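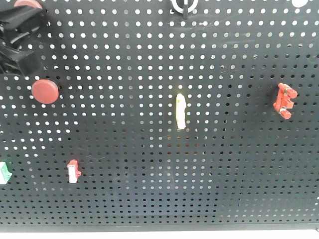 Is a Perforated Board a Good Base for a Practice Control Panel?
Project report, second-year workshop design course, Drernenstead

1. Why we took this on

The course handout for the Nostus practice panel says that a perforated board is "infinitely flexible" and that "any layout can be built in minutes." We had used the panel for most of a term before anyone in our group asked whether either of those things was true. The project was our attempt to check.

A practice panel is a board with knobs, switches and other fittings on it that beginners use to learn where controls are, how they are operated and why they are grouped the way they are. The older panels in our workshop are solid sheets with holes drilled for each control. They can't be rearranged without making a new sheet. The Nostus panel uses a perforated board, so in theory the fittings can go anywhere.

We set ourselves these questions:
Can a new layout be built as quickly as the handout claims?
Does the background of small holes make the controls harder to find?
Does the board stay put when people use it?
Do the colors help?

We did not compare costs. We were given a price for the board but none for the fittings, and half a cost comparison seemed worse than none.

2. The setup

The board stands upright on a white table, held at the bottom by two black clamps that grip the tabletop. Each clamp tightens with a small knob from below. We worked in front of a pale pleated curtain. We picked that spot to keep the workshop's clutter out of people's view, and it caused a problem that we come to in section 4.

The layout we tested was the one in the Nostus booklet, with small changes. It has round knobs toward the upper left, short upright pieces in yellow, red and green toward the right, and a row of small white fittings lower down on the left.

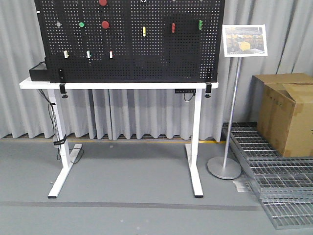 Figure 1. The board on its table, clamped at both bottom corners.

The table is a plain one with T-shaped legs and long feet. It was chosen by the department and we had no say in it. It is a good height for sitting and a poor one for standing, and most of our testers wanted to stand.

3. What we did

We had 14 testers, all of them first-year students who had never used the panel. Each tester was read a set of instructions such as "touch the green knob" or "go to the yellow one, then the red one beside it," and we noted whether the hand went to the right place first time. Before the test we planned on about 2000 recorded instructions. We ended up with 1555, mainly due to losing the room on a Friday when another class had booked it.

We also timed ourselves rebuilding the layout from a bare board. This was done by members of the group, who already knew the parts, so our times should be read as better than a beginner would manage.

After the session each tester filled in a short form. It asked for a score out of 100 for how easy the panel was to read and left space for comments. We now think the score was a mistake. Several testers gave high numbers and then wrote comments that complained about nearly everything. We have used the comments and left the scores in the appendix for anyone who trusts them more than we do.

4. Findings

4.1 Building the layout

"In minutes" is true if you don't mind how many minutes. The light fittings went on quickly. What took the time was deciding where they should go. With a solid panel someone has already made that decision, and we had underestimated how much work it saves. Two people looking at a blank grid of holes can disagree for a long while about one hole to the left or right.

The claim that any layout is possible is weaker still. The small holes come at fixed spacings, so a light fitting can only move in steps. For larger controls the small holes are no help at all. A proper switch needs an opening of its own, and once that has been made the switch's place is settled just as firmly as on our old drilled sheets. We would call the board flexible for small parts and ordinary for large ones. The handout does not make this distinction and we think it should.

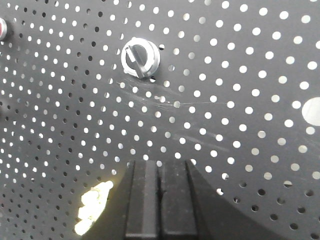 Figure 2. The rotary selector switch, with its bar-shaped lever set at an angle.

The selector switch was the control our testers liked best. Its bar shows which way it points without any label, and the pale bezel stands out well from the dark surface. We had expected at least a few people to prefer the red knobs, which are brighter, but the comments mostly praised the switch. One wrote that it was "the only thing on here that looks like it does something." That is a fair criticism of the rest of the board, and a matter of parts more than of the perforated base, so it should not be held against the base alone.

We would still be careful with this result. People may like a switch for its look and feel without being any better at finding it. Our test did not separate the two.

4.2 Seeing the controls

This is the part where the handout is silent and where we think the real trouble lies. Light comes through the holes. Against the pale curtain the board turns into a field of bright dots, and those dots compete with anything small and white placed on it. The row of white fittings was the most often missed part of the layout. Testers who were told to go to a white one would pause and sometimes lean in. When the same instruction was given for the green or red knobs there was hardly any pause.

Up close the effect changes with where you sit. Looking along the board from one side, the holes on the near side seem bigger and farther apart and those on the far side crowd together. Two testers said it made their eyes swim a little. We did not think much of this comment until we had each spent an afternoon in the same chair.

The cure is cheap and we should have tried it at the start: hang something dark behind the board. We held a dark cloth behind one part for a short trial, and the dots went away. Since we only tried this on ourselves, we don't claim it as a finding. Any group repeating this work should test both backgrounds properly.

4.3 Color

The supplier of the colored parts, Modise, states in its leaflet that color grouping "reduces errors." Our results give this only partial support. Color helped when a color was named and there was just one fitting of that sort in that color. It stopped helping when the same color turned up in more than one place. The layout has a green knob on the left and a green upright piece on the right, and the instruction "touch the green one" produced exactly the mess you would expect. We kept those instructions in the test on purpose, but a real panel could do the same thing by accident.

Grey was a poor choice. The grey knob is small and sits on a black board next to much stronger colors, and testers tended to forget it was there. If it is meant to be a control of little importance, that may be fine. The booklet doesn't say.

4.4 Staying put

We went in expecting the board to wobble and were ready to write a long section about it. The clamps held well enough through the sessions. We tightened them before each tester, though, so we can't say how they would do in a classroom where that job gets forgotten. We also never tested a hard push near the top of the board, where it has the most leverage on the clamps.
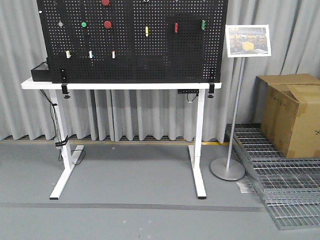

Figure 3. Clamps at the front edge of the desk, and the cable beside the left leg.

Cabling deserves a mention. A strap holds the wiring to the left leg partway down, and below that there is a loose loop on the floor near the foot. We marked this as a trip hazard in our risk sheet. A second strap near the floor would deal with it.

5. Weak points of our own work

All the testers were from one course. We read the instructions out loud ourselves, and it is likely that our voices gave hints. The order of instructions was the same for everyone, so some of the improvement toward the end could be simple practice. We changed nothing about the layout between testers, which means we can say how this layout did and very little about other layouts. The Sotik project report from last year had the same fault and we criticized it for that in our proposal.

6. Recommendations

Put a dark backing behind the board before using it with a class.
Replace the small white fittings, or move them away from the dotted background.
Do not use one color in two places unless the parts are labeled.
Strap the lower part of the cable to the table leg.
Take "any layout can be built in minutes" out of the handout.

We would keep the perforated board for the early weeks, when students are trying out arrangements and changing their minds. For later work with real switches we could find no strong argument for it over a drilled sheet, and we would want to see a side-by-side test before the department bought another one.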